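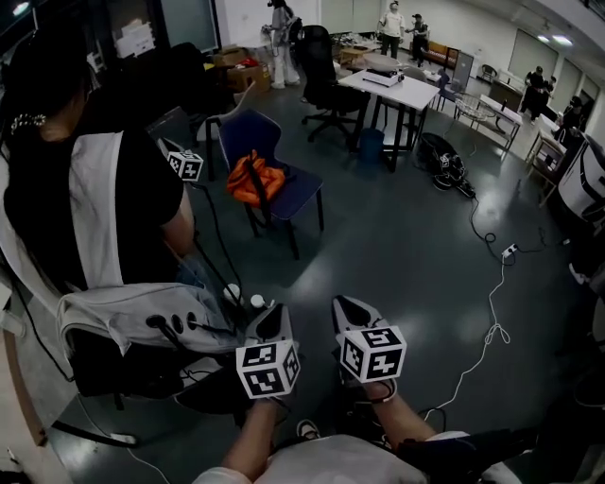
The consultation on the Breleline lasted 14 days. The notice went up on the door of the district office in December, in the official language, in print so small that an old man I know had his niece photograph it and enlarge it on her phone. She read it to him and translated as she went. By the time he understood that the proposed access road ran through the spring pastures, the period for comments was more than half gone.

I have heard the company's answer to this, and the ministry's, and they are the same answer. The law requires notice and a comment period. Notice was given and comments were accepted. The law was followed.

I don't dispute it. I have read the regulation and the dates are in order. My complaint is with what we have agreed to call consultation, and with the people in my own line of work who have helped make the word mean so little.

For readers who haven't followed it, the Breleline is a transmission corridor that would carry power from the Vultasum dam down to the coast. It crosses land that herding families have used for as long as anyone has kept records, and longer than that by their own account. Their claim to the land has been before the courts for years. No court has said that the claim is bad. No court has finished hearing it, either, and in the meantime the land is treated as belonging to the state, which may lease it to whomever it likes.

The families asked for three things last year. They wanted the route maps in their own language, they wanted to meet in the grazing area and not in the district capital, and they wanted the right to say no. They got the maps, late and without the legend translated. They got one meeting in the village of Katsaros, which is closer than the capital but still most of a day's travel for the households farthest up the valley. On the third point they were told that the process was designed to hear concerns, and that the decision rested elsewhere.

That third point is the only one that matters very much. A meeting where you can object but can't refuse is an information session. There is nothing wrong with information sessions. I have sat through a good many and learned things at some of them. But it should be called by its name in the record, and in this case the record says that the communities were consulted and that their views were taken into account. A lender reading that sentence in an office in another country will believe that something took place which did not.

I went to the Katsaros meeting. It began at 10 in the morning, and the first 2 hours went to a presentation on tower design. The engineer who gave it was polite and knew his subject. He explained how the foundations are poured and how far the cables sag in summer. After that there was lunch. The floor was opened in the afternoon, and each speaker was given 5 minutes, with translation counted against the time. So in practice each speaker had half that. A woman who had come to talk about the graves near the second river crossing had just finished explaining whose graves they were when she was asked to wrap up.

The attendance sheet from that day is now an annex to the environmental report. There are nearly 200 signatures on it. People signed because they were asked to sign when they came in, and because lunch was given to those on the list. The report describes the sheet as evidence of broad community participation. It doesn't quite say that those who signed were in favor, but it puts the sheet directly after the paragraph on community support, and a reader in a hurry will draw the conclusion that the layout invites.

I would like to be fair to the ministry, which has a small staff and a large file. Michalis Politis, who advised the families during the comment period and has done this work in several countries, told me he had seen far worse. He has been to consultations that were held after the bulldozers arrived. He thinks the Katsaros meeting was run by people who believed they were doing it properly, and I think he is right. It doesn't comfort me much. If decent officials following a lawful procedure produce this result, then replacing the officials will change nothing, and the procedure is what we should be arguing about.

The usual objection is that a right to refuse would stop everything. One valley would hold up a power line that serves whole cities. I take this seriously. People on the coast need electricity, and many of them are poor too. When the power goes out in a clinic, it doesn't help the patients to hear that a land claim is pending.

But look at how the objection is used. It is never raised when a private owner says no. When the route met the Londen estate, the company negotiated for months and then moved the line east – around the estate and onto the pastures. No one said then that a single landowner was holding the cities hostage. It was understood that the owner had a title, that a title means something, and that a bend in the line was a cost of doing business. The families were asked to carry that cost, and they weren't told of the change until the new map was posted on the same door.

So the right to refuse already exists. We have given it to people with paper and withheld it from people whose paper is stuck in court. If the state had settled the claim in the time the law allows, the families might well be sitting where the estate sat, with a lawyer across the table and a company that needed something from them. The state is gaining from its own delay. I don't see how any government can defend that, and I notice that this one hasn't tried. It simply talks about megawatts.

Some of my colleagues in the aid and advocacy groups say we should work with the process we have. Get the meetings made longer, get the legend translated, get the graves marked on the map. I have done this kind of work and I don't look down on it. The graves should be on the map. But each small improvement goes into the report as well, and the report gets thicker, and a thick report is harder to challenge. At some point we have to ask whether our presence in the room is helping the people we came with or helping the company show that the room was full.

My own view is that groups like ours should stop lending our names to any consultation that does not include the possibility of refusal. We should say so beforehand, in writing, to the ministry and to the lenders. We should still go with the families if they want us there, and we should carry their statements and pay for their travel. We should not sign as participants. If the families decide to negotiate over the route or over money, that is their choice to make and we should back it. Several households would prefer a good settlement to a long fight, and outsiders with salaries have no business telling them otherwise.

The lenders have a simpler job. They can hold their money until the land claim is heard. Their own rules, as I read them, leave room for it. It would cost them some time, and it would do more to move the court calendar than all the petitions that have been sent so far.

The comment period on the revised route is expected to open in spring, when the herds are moving and most of the families are away from the village. I have written to the ministry asking for a different date. So far I have received a note confirming that my letter was added to the file.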